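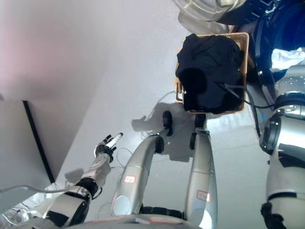

How long should a new coat of water-based floor paint cure before furniture goes back on it?
Seven days for chairs, shelves and anything on felt pads. Heavy items on small feet, such as a loaded cabinet, should wait longer if the room is cool or damp. Light foot traffic in socks is usually fine after a day.

Repainting an interior concrete floor
By Perihan Gökçe

These instructions cover a previously painted concrete floor inside a house, with the old coating mostly sound. Bare concrete and garage floors need a different primer and are covered on separate pages.

Check for moisture first
Tape a square of clear plastic sheeting to the floor, sealing all four sides. Leave it overnight and lift it in the morning. If there are droplets under the plastic or the concrete has darkened, stop. Paint will peel from a floor that is passing moisture, whatever the label says. Test at least one spot near an outside wall.

Check that the old paint is holding
Cut a small X through the coating with a utility knife. Press packing tape over it, rub it down, then pull it off sharply. A few flecks on the tape are acceptable. If flakes come away, that area has to be scraped back to concrete.
In a house built before lead paint was banned, use a lead test before any sanding.

Clean and sand
Vacuum, then wash with a degreasing cleaner mixed to the strength on the bottle. Rinse twice with clean water. Soap film is the usual cause of small round craters in the finished coat.
When the floor is dry, dull the surface with 120-grit paper on a pole sander. Wear a dust mask rated for fine particles. Vacuum again and wipe with a damp microfiber cloth. Let it dry fully.

Fill cracks
Use a cement-based patching compound for anything wider than a hairline. Press it in with a putty knife, leave it slightly proud, and sand flush once hard. Spot-prime every patch, or it will show through as a flat area in the sheen.

Estimate the paint
Multiply length by width in feet, double the result for two coats, and divide by the coverage printed on the can. My back hallway and utility room together come to 153 square feet, and one gallon was enough for both coats, with a little left for touch-ups.

Apply
Cut in along the walls with a two-inch angled brush, working a few feet ahead of the roller. Use a 3/8-inch nap cover on an extension pole. Start at the wall farthest from the door. Keep a wet edge and do not go back over paint that has begun to set.
Apply the second coat at right angles to the first, after the recoat time on the can. In August, with the windows open, mine was ready by 4 p.m. after a morning start. Gray and other pale colors show roller lines under low light, so thin coats matter more than they do with dark ones.

Replace the baseboard tape
Pull masking tape while the last coat is still slightly soft, at a 45-degree angle. If it has hardened, score the edge with a knife first.
Do not wash the floor for two weeks.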